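Sorting Small Items on a Shared Table
Student Project Report, Forkumine Program, Maddale
2022-07-25

2. Method

The project studied how small items of mixed shape can be grouped on one surface so that each remains easy to find. The set included a tube of tennis balls, a toy banana, a rubber chicken and a black baseball cap. A felt-covered table was chosen as the work surface. Three layouts were compared: by size, by color and by use.
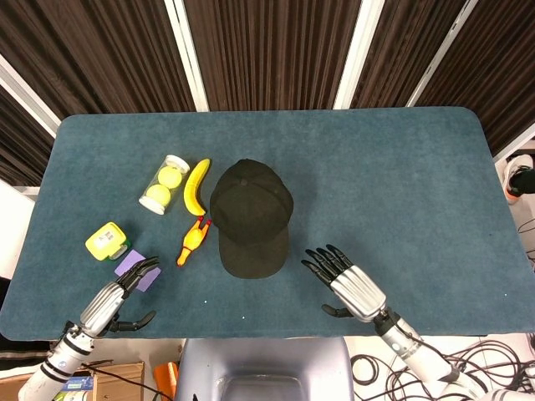

Each layout was repeated in three sessions, beginning in May, and 465 placements were recorded in total. Grouping by use gave the shortest search times. Grouping by color caused errors when yellow items lay close together. Soft items were harder to classify by size, and the rules for them were revised after the first session.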